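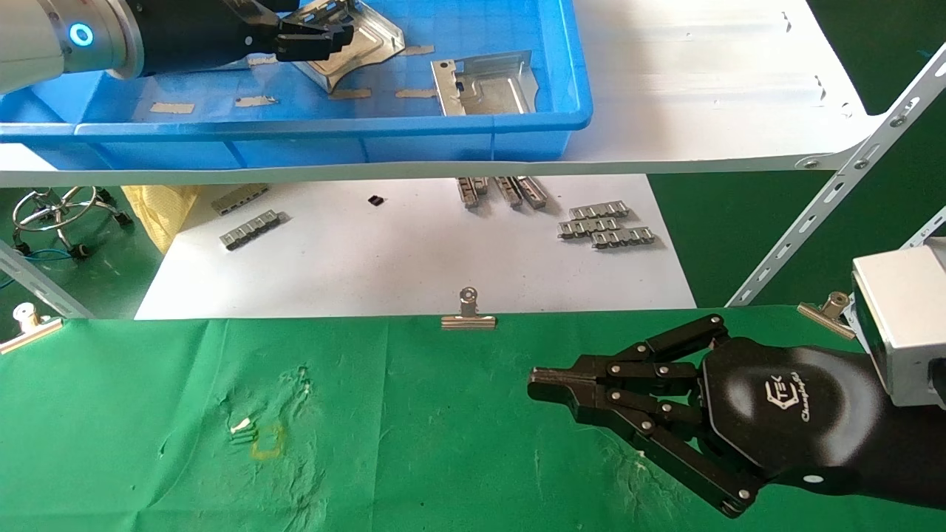
Bin on the upper shelf, right hand out over the green cloth.

Ticket: right hand drops out of two-hand grasp routine
Project: Harawira bench, Risis shared workshop
Opened by: Tavion Whitlock
Component: Vikia sequencer, right hand config
Status: Closed, with one follow-up

Symptom
Left hand closes on the part and holds. Right hand receives the same start command, moves to its pre-grasp pose and stays there. No error is raised by Vikia. The sequencer waits for the "closed" flag from the right side, times out and returns both arms to home. Repeats on every run since the July rebuild of the bench.

The bin pick that runs before the grasp routine is not affected. Brackets in the blue bin are found and approached as normal, with the tape strips left where they are on the bin floor.

Setup
Two arms, one bench. Both hands are the same model and are wired to a small splitter board we made ourselves (Skerkumard, rev 2). Commands go from Vikia to Skerkumard and then out to each hand on its own channel. Connector strips and other small metal parts stay on the lower shelf during testing. The drawn outline on the cloth is the target area for the handover.

Checks
14:10 -- Power to right channel measured at the board and at the wrist. Same reading at both ends.
14:25 -- Swapped the channel cables at the board. Fault stayed with the right hand, so the board outputs are fine.
14:40 -- Drove the right hand by itself from the test script. Opens and closes through full travel, thumb included.
15:05 -- Ran the full routine again with logging on. Close command is sent to the right side and acknowledged. Target position in the message is 1,285 counts. Same message to the left side has 3,517.
15:20 -- Read the position back from the right hand in its pre-grasp pose: 1,285. It was being told to go where it already was.
15:30 -- Repeated with a machined metal part under the left hand. Left closes on it, right stays open.
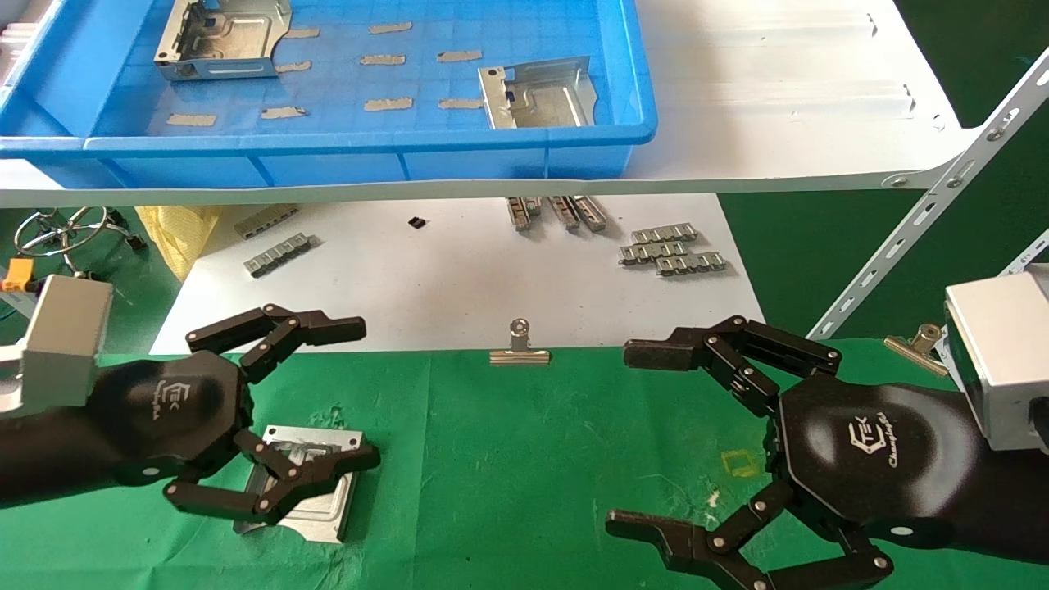 Cause
Wrong value in the right hand config. When the bench was rebuilt I copied the pre-grasp line into the closed line and did not edit it. Vikia checks that a value is present and inside the travel limits. It does not check that open and closed are different.

The missing error is a separate matter. The hand reports "in position" on a status bit we do not read. We only read the contact flag, and with no contact there is nothing to set it.

Fix
Closed target for the right hand set to 3,517. Config reloaded, both hands homed, routine run at low speed with no part and then with the part. Both sides closed and the sequencer moved on to the next step.

Follow-up
Add a check to the Vikia config loader: refuse to start if open and closed targets match on either hand. Also read the in-position bit and log it. Assigned to me -- T.W.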